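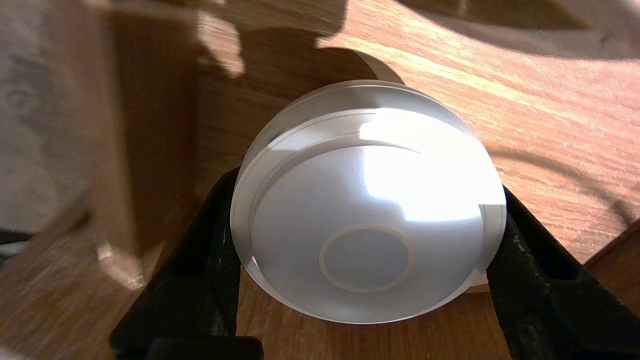 How should a light-colored wooden side table be cleaned between guests?
Use a soft cloth that has been wrung out until it is barely damp, wipe in the direction of the grain, and follow at once with a dry cloth.

Room 701: The Side Table and Telephone

This gallery forms part of the furnishing record kept by Clinholm Residence for its guest floors. It covers the round side table, the desk telephone, and the care of the wood surfaces. Housekeeping and front desk staff are asked to look through it before they prepare a room on this floor for the first time. Upholstery, lamps, and window coverings have their own pages.

Round tables of this type were chosen during the last refurbishment. Their shape leaves no sharp corners beside the walkway, and the open space under the top can hold a guest's book or bag overnight. The tables were supplied by Verbruggen and finished to match the other furniture on the floor.

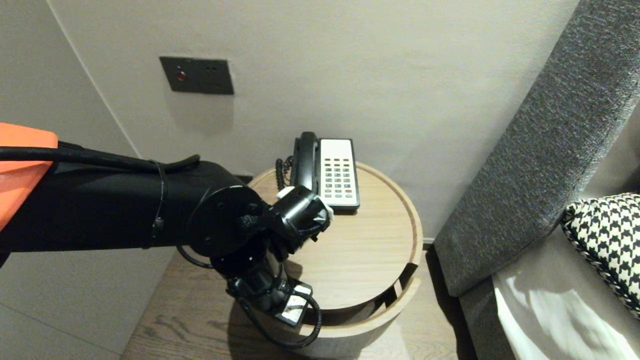 Lizelle Mtshali
Furnishings Coordinator, Guest Floors

The side table is made of pale wood, with a slightly raised rim around the circular top and a recessed shelf below. It stands against the wall on the dark plank floor. The telephone is placed toward the back of the table, with the black handset upright in its cradle and the keypad to the right of it. Placing the telephone here leaves the front of the top clear for a glass or a pair of spectacles.

The coiled cord should hang freely from the handset and should not be wound around the base. Staff should lift the handset and listen for a dial tone each time the room is prepared. Faults are reported to Donal Brennan at extension 200, who keeps replacement telephones for all guest floors.

Wood finishes on this floor receive a fuller inspection every Wednesday morning. Particular attention is given to the edges, where the grain is exposed and a cloth can catch.
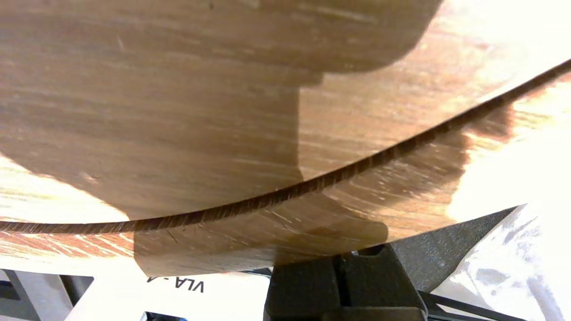 Small scratches and pale flecks in the surface are recorded but are not treated by housekeeping staff. A mark that can be felt with a fingertip should be reported to Nele Van Dijk in the workshop, who will decide whether the piece can be repaired in the room. Polishes containing silicone must not be used on any table in the building.

Tables removed for refinishing are normally returned within 7 days. A replacement from the storeroom is placed in the room during that time, and the telephone is moved across to it by front desk staff.

Requests for printed copies of this page may be left at the housekeeping office.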